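Site visits | Automation | Posted 2025-01-21

The Nesham building was opened to visitors for one afternoon in January, and I went to find out how far the Clurkano group has come with household chores. The invitation promised folding, table clearing and drawer work. I saw all of these, at very different levels.

The first stop was the folding bench. The policy shown had been trained on 3833 recorded demonstrations of a single task, a hand towel folded twice. It completed the fold on most attempts I watched, at perhaps a quarter of the speed of a person. A towel placed face down with one corner tucked under stopped it, and an engineer reset the cloth by hand.

Table clearing was weaker. Cups and bowls went into the tray without trouble. Cutlery lying flat did not, and thin plates were skipped. The group gave 283 seconds as its best time for a table set for two.

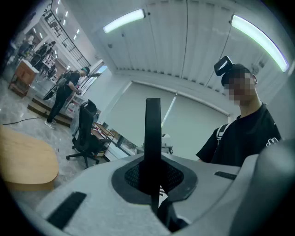 Most of the floor is given over to collecting data. Operators wear a headset and a backpack and carry out the chores themselves with hand-held grippers, so the recordings come from human arms moving at human speed. The target is 2000 usable recordings per chore before training starts. Rejected takes are mostly tracking losses or a finger slipping off a handle.

Dalsgaard, the shop-floor partner, wants shelf restocking next. Its test shelf was in place but no run was scheduled. The Cliritgate software that sorts the recordings was shown on a laptop and worked as described.

My assessment is that towel folding is close to useful where nobody is waiting for the towel. Clearing a table still needs a person within reach. Drawer opening worked on the two handle types in the training set and failed on a recessed pull. The next visitor afternoon has no date yet.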